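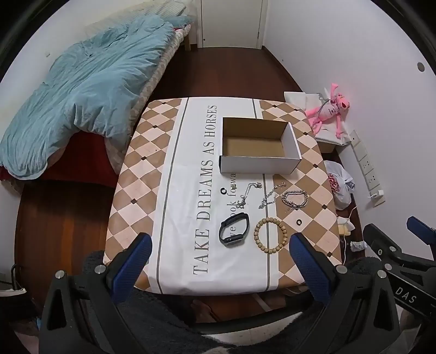
Jewellery drawer, part one. It has been on the list since October and the list was getting embarrassing.

The drawer is the top one in the hall unit, a Gralby, the narrow kind with a runner that sticks on the left. It had keys in it, batteries, two tape measures and every bit of jewellery I own that isn't on me. You had to stir it to find anything.

So the rule for the evening was that all of it comes out on the table, and only what I'd wear goes in the box. Everything else gets a decision before bed.

The box is white card on the outside and plain brown inside. No lid. I looked at proper jewellery boxes and the cheapest one I liked from Zura was more than I'd paid for most of the things going in it.

I did the table in batches. Earrings first and they took the longest, so I won't go through them all. Anything without a partner went in a saucer. I gave the saucer until the end of the evening and then emptied it into the scrap bag.

Second batch was chains, bracelets and bits, and that's the one worth writing down.

Silver chains. Two thin ones. I had them down as one chain for most of a year because they lived in the same knot. If you have a knot like that, put it on a flat hard surface, a drop of baby oil on the tight part, and use two sewing needles. Push outwards from the middle. Don't pull the ends.

Took me most of a radio play. The one with the pendant was the harder of the two as the pendant had gone through a loop and back again.

Wiped the oil off with washing-up liquid on a cotton bud, rinsed, dried on a tea towel. Do this with the plug in. I have lost an earring down that sink before and I'm not taking the trap off again.

Curb bracelet. Chunky, heavy, I wear it in winter over a jumper cuff. Goes in the box. It used to go on top of the thin chains, and that can't have helped the knot.

Wooden bead bracelet. Bought on holiday, light tan, on elastic. The elastic has gone soft and it slides over my hand without stretching. I'm keeping it but it needs restringing. Has anyone used the Kun elastic cord? There's a reel of it in the craft shop and I can't tell from the packet whether it goes soft as well.

Fitness band. Not jewellery, I know. It was in the drawer so it counts. I stopped wearing it in the summer when the strap started giving me a rash and I never went back. The charger is somewhere else in the house. It can't go in the box until the charger turns up, otherwise it's just a bracelet with a dead screen.

Edit: found the charger, it was in the bag with the bike lights. Band is on charge.

Small black ring. Wear it on and off. Box.

The other dark ring I'm less sure is a ring at all. It looks like a washer. It fits nobody's finger in this house. It may have come off a lamp. I've put it in the tin with the picture hooks and if something falls apart I'll know where to look.

A few people asked about the tablecloth. Yes, it says TAKE DREAMS AS HORSES. It goes up the middle in capitals with some curly writing next to it. I don't know what it means either. It was on the sale rail at Raler and I needed one that day with the beige and white checks, to go with the chairs. It washes well at forty and doesn't need ironing if you hang it straight.

It's a decent surface for this sort of job, for what it's worth. Things don't roll the way they do on bare wood. I'd avoid the checks for anything small and pale, though. I put silver earrings down on them and had to feel for them with my fingertips. The white band in the middle is better for dark things.

Right, the box itself. An open box with everything loose in it is the same problem as the drawer, only smaller, so it needs dividing.

What I've done is cut strips from a cereal packet, folded each one double so it's stiff, and slotted them together like the inserts you get in a case of wine. Cut the slots half the depth of the strip. I cut mine too deep the first time and they fell over.

That made 8 compartments. I could have done with a longer one down one side for the curb bracelet, but it curls up all right in a square one.

The thin chains each get a drinking straw. Undo the clasp, drop one end through a paper straw, do the clasp up again on the outside. It can't knot if it's held straight. The straws needed trimming to fit. Pendant hangs out of the end and does no harm.

Rings on a roll of felt pushed into one compartment. I had felt left over from putting pads on the chair legs. If you haven't got any, a strip of old towel rolled tight would do.

Asked below whether card is all right for silver. I don't know. Mine goes dull wherever I put it. I've dropped in one of those anti-tarnish paper squares and I'll look again in spring. If anyone knows better please say.

Also asked: what did I use to clean them. Warm water, washing-up liquid and a soft toothbrush for the chunky one. Nothing on the beads except a dry cloth. I've seen the foil and bicarb method and I'm sure it's fine, I just didn't fancy it on the pendant when I don't know what it's made of.

What went: one bag to the charity shop, mostly bangles and a brooch I've been given twice. The scrap bag has the odd earrings and a chain with no clasp. A friend's repair place takes those for parts.

What it cost: felt, card, straws already in the house. Anti-tarnish squares were 328 pence posted, and I know that's an odd way to write it but that is how it came up on the receipt. They come in a pack and I've only used one.

The drawer now has keys, batteries and one tape measure in it. The other tape measure has gone in the kitchen. I waxed the runner with a candle end while it was empty and it still sticks, just later on.

Box lives on the bedroom shelf, at the back where the sun doesn't get to it. I thought about a lid. I think if it had a lid I'd put things on the lid.

12/11/2025 update. Used it every morning this week and everything has gone back in its own square apart from the curb bracelet, which spent a night by the kettle. Chains still straight in their straws.

Beads still not restrung. Two replies in favour of the Kun cord and one against, the one against says to pre-stretch it before you tie it and leave it overnight. Will try that at the weekend.

Next is the drawer under it, which is cables. I expect that one will need a bigger box.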